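Bukusora to Open Second Location in Former Van Acker Space

September 3, 2024

The owners of Bukusora, the noodle and small plates restaurant on Prarneck Street, have signed a lease on the old Van Acker bakery two blocks south. The bakery closed in December and the windows have been papered over since spring.

The new place will be called Wudeck and will have 80 seats, including 19 at a bar facing the kitchen. The original Bukusora does not take reservations and will stay that way. Wudeck will take them for dinner only, through its website, once an opening date is set. 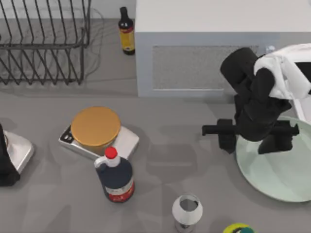

A dish rack and a sauce bottle on a gray kitchen counter.

The menu is still being worked out. A draft attached to the liquor license application lists cold noodles, grilled fish, fried rice and a short dessert list - no lunch menu is included. The application asks for beer, wine and spirits until midnight, with last call at 11:30 on weeknights.

Neighbors on the block have asked about noise from the rear patio, which Van Acker used for deliveries. The plans show no outdoor seating there. Trash pickup would move to the side alley.

The building is almost 100 years old and needs a new exhaust system before the kitchen can be inspected. Permits for that work were posted on the door last week. The bakery's sign is still up, and the owners say they plan to keep it inside, over the host stand.

Bukusora will keep its regular hours during construction.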